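The Line Items You Forget

Every robot budget begins with a quote, and every quote begins with the arm. The arm is the handsome part. It gets its own page in the brochure, shot against black like a sports car, and by the time the finance people have turned to the table at the back everyone else has already decided where it will stand and what it will be called.

Jianhua Qian has written four of these budgets for Ketance, a small automation outfit in Cenham that teaches machines to do dull things with their hands. He keeps the first one pinned over his desk. It has the arm, a sturdy base for the arm, and a line marked "sundries" that came to less than the office spends on coffee. The sundries, he says, ate the year.

What he had left out was the teaching. A robot that is going to shift and square up flat goods needs to be shown how, over and over, by a person with a great deal of patience, and for that you need neither an arm nor a base. You need a pair of hand-held grippers, a computer, a desk, and someone willing to sit at it. Had he bought those first, Qian reckons, he could have put off the arm until October and spent the summer finding out whether he wanted it.

So that is how Ketance plans now. Grippers go at the top of the sheet, two per operator, with a line under them for cables, which are cheap and which fail at the rate of cheap things. Then comes the dreary stuff: replacement fingers, storage for the recordings, printed markers for the cubes on the backs of the grippers. Rajeshwari Varma, who runs the sessions, added a line for chairs after a week on the old ones. It was queried by accounts. She invited accounts to come and sit in one for a morning, and the line was approved before lunch.

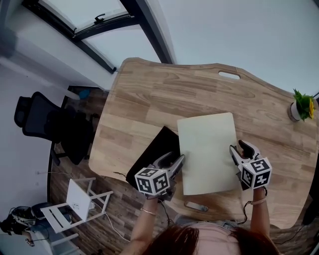 Yichen Fu would put the chairs second and the hours first. Plenty of shops, in Fu's view, buy the equipment outright and then treat the person using it as free, as if wages stopped the moment somebody picked up a gripper. Count the hours before you count anything else, runs the advice, and if the figure frightens you, be glad it did so on paper.

The figure at Ketance was 454. That was how many hours Varma asked for in this year's plan, and she did not pad it. It covers the recording itself, the checking afterward, and the long stretches in which a perfectly good take has to be done over. Management offered her half. She replied with a copy of the first budget, the word "sundries" circled in red.

There is a case for going the other way. Tarmo Lūse, who buys for the furniture maker Waswood, thinks the slow approach has its own way of wasting money. His firm spent so long on trials that the arm it had priced was dropped from the catalog, and the replacement needed a different mount, a different controller and a different door on the workshop. He now pays a deposit early and argues about the rest later. He admits the door would have been a problem regardless – it was a very small door.

Both camps agree on spares. Suppliers like to quote a single set of everything, on the theory that a customer who sees two will start asking why. Buy the second set anyway. Shengli Yuan, who looks after the stores at Ketance, keeps his in a locked cabinet and lends from it with the air of a man parting with a kidney.

As for the arm, it is in the plan for October, on the second page, below the chairs. Qian has asked for a fresh quote. It came back with a new brochure, and he has passed it to Yuan to file.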